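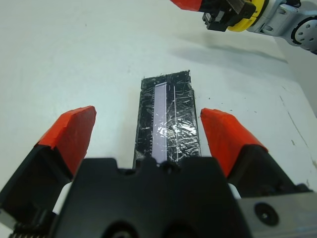

The black block in its clear tape, on the white table.

March
By Josiane Fleury

I've been clearing the long white table this month, and most of what was left on it needed wrapping before it goes to the new place in Brerklow. Ysaline wanted paper. I went with clear packing tape because I had a 50-yard roll open and I like being able to see what a thing is without unwrapping it.

The tape goes on badly over a long shape. I start in the middle and work toward the ends, and it still creases. The top of the black block came out full of wrinkles, and under the lights they show up as silver streaks. I thought about peeling it off and starting over. I left it - tape that's been down a while takes the finish with it, and I learned that on a shelf in Mirnthorpe.

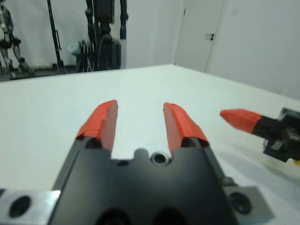

White tabletop, red-orange tape on the fingertips.

The table itself goes last. Régis measured the door in Brerklow at 32 inches, so the legs have to come off. I clean the top with dish soap and a damp rag, then dry it right away. Consuelo has the wrench and is bringing it back at 7.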